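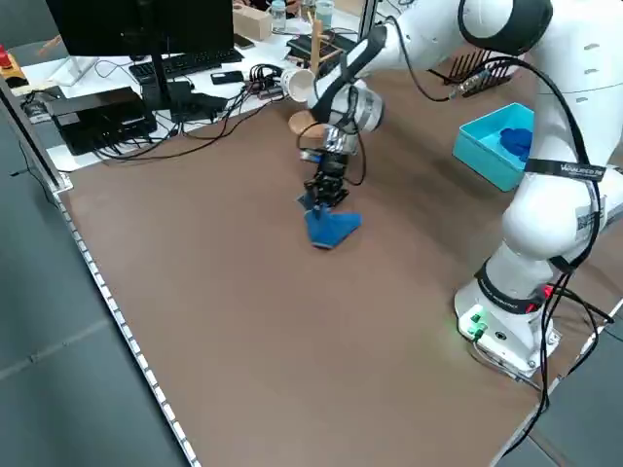 *Blue cloths, one of them in the turquoise bin*

## Blue kitchen cloths won't soak anything up anymore. Can I save them?

**Natnael Tamiru** · October 27, 2022 · Prindutari Home Help, Laundry

Hi all! I switched from paper towels to cloth in July and bought a pack of 36 blue ones, and for a couple of months they were great. Now they just push water around the counter. I wipe up a spill and end up with a wider spill. They come out of the dryer super soft and smelling nice, so I don't think they're dirty exactly.

I wash them warm with Cekimari liquid and a capful of fabric softener, same as everything else we own. My sister says toss them and start over, but it's a big pack and I'm cheap. Is there a way to bring them back? And do I have to wash them apart from my dinner napkins – those are white and I'd like them to stay white. 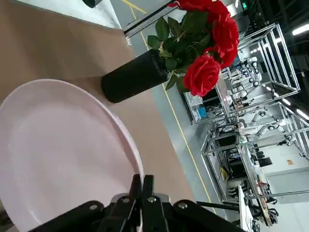
Oh, and I should say we have pretty hard water here in Hedo. The kettle gets crusty. No idea if that matters for laundry.

**porchlight70**

Softener. Stop using it on anything that's supposed to dry something. It leaves a coating and the water can't get into the loops. I did the exact same thing to a set of bath towels and they were like raincoats.

Dryer sheets do it too!

**Marnie in the Valley**
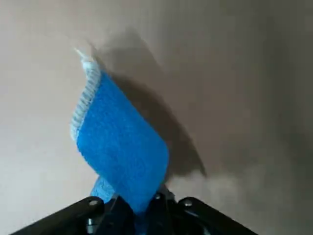

*3 min read*

Porchlight has the main thing, but with your water I'd bet there's mineral and old detergent stuck in there too, so quitting softener may not fix it by itself. What I'd do:

1. Run the cloths by themselves on the hottest wash their tag allows, with no detergent and a cup of plain white vinegar. Don't mix in bleach, ever. Vinegar and bleach together make a nasty gas.
2. Run them again with half your usual soap.
3. Look at the rinse water if you've got a door you can see through. Still sudsy? Rinse again.
4. Dry on medium, no sheets.

Mine took two rounds before they'd drink up a puddle. I used to do it at the Gashaw laundromat when our washer was dead, and the big machines there rinsed a lot better than mine does (ours is 11 years old and sounds like it).

As for the napkins, yes, keep them apart. Dark blue can let go of dye for a long time, especially in hot water. Rub a damp white rag on one corner and see if you get color. Check the hems while you're at it. If the stitching is starting to go, put those in a mesh bag or they'll fray and tangle with everything.

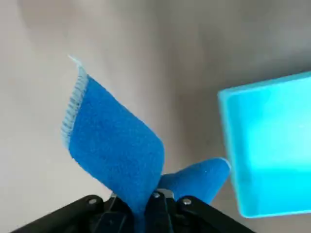
*Edge stitching on a blue cloth*

**Natnael Tamiru**

Thank you both! Softener is going back under the sink. I'll try the vinegar wash this week and do the rag test before the napkins go anywhere near them.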